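Two-Arm Kitting Station – Gripper Trials, Final Report
Submitted 2/5/22

Our group took over the kitting project in January, when the Clutdale lab already had both arms running and the previous team had left us a very long list of things they wished they had tried. We picked one item from that list and stuck with it – which gripper setup copes best when the parts in a kit have almost nothing in common?

We compared two sets of fingers, the Bright pair and the Stonex pair, over 274 trials, and all of the code ran on the Endico controller we had learned to love (and sometimes shout at) the semester before. The parts were brake pads, small round parts, a half-ring bracket in white plastic and a ribbed metal tray, which every other part is supposed to end up in.
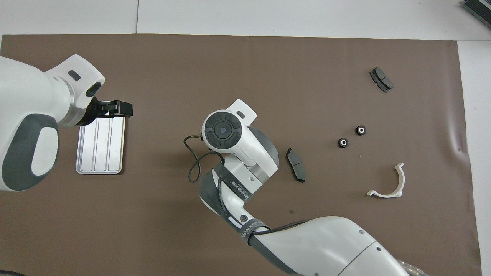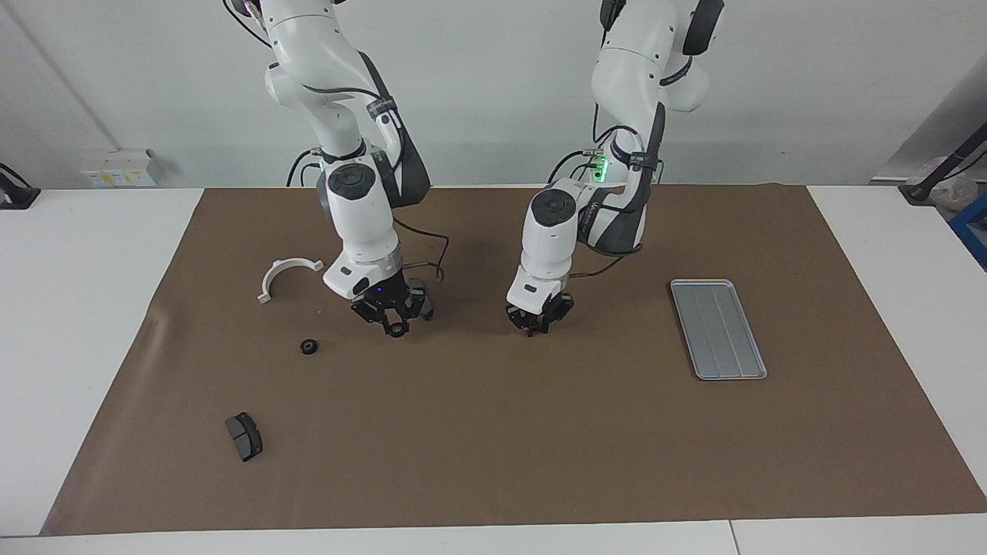
Figure 3. Both arms over the brown mat with the kit parts and the ribbed tray.

The tray gave us more trouble than we had planned for. It is thin at the rim, so a grasp that is even slightly off makes it swing, and we spent a good two weeks just on the approach angle. The Stonex fingers held it better in the end. The Bright fingers were kinder to the bracket, whose flat tabs give them a nice place to close on, and we would happily use them again for plastic parts.

Brake pads were fine with either set as long as they were lying down. Standing pads tipped over in 6 trials, all of them with the Bright fingers, and we would like the next group to look at a slower close before changing any hardware. Our logs and finger drawings are in the shared project folder.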